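Can a robot arm put parts away in a small shop yet?

My brother and I run a repair shop in Dretombridge and spend a good part of every evening putting blocks and fixtures back where they belong. We have 3000 dollars set aside. Before we spend it I'd like to know which of these jobs a machine can do without one of us standing there. All of it is in simulation so far.

1. Picking up a block and keeping hold of it. The two-part one, narrow on top and wider below, is typical.

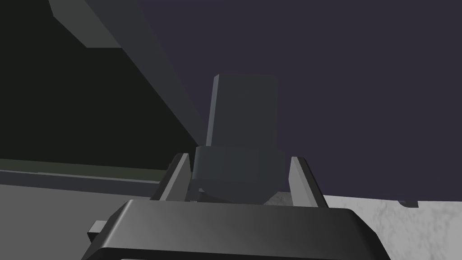

2. Setting blocks down next to each other under an overhang, then backing out without knocking them over. This is the one I worry about. The blocks are plain gray and so is nearly everything near them.

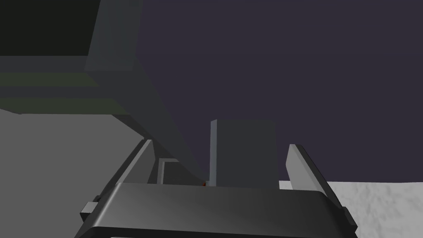 Catríona Cullinane
Asked 25 September 2026

Edit: someone asked if the blocks are always the same size. No. The tall one and the short one get mixed.

2 answers

Job 1 yes, job 2 sometimes. We tried a Moleck arm on bins in April and it was fine as long as nothing moved. Tight spots took five tries or more — I'd still do those by hand. Also check what it does with empty fingers close to a big flat panel and a rough wall. Ours would stop and wait for a person.
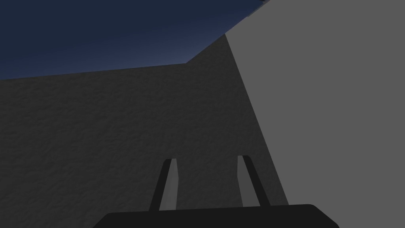 Tsehay Demissie
Shop lead, Lidow

Three thousand won't cover the arm and the safety fence both. Put it toward better shelves.

user2922
Member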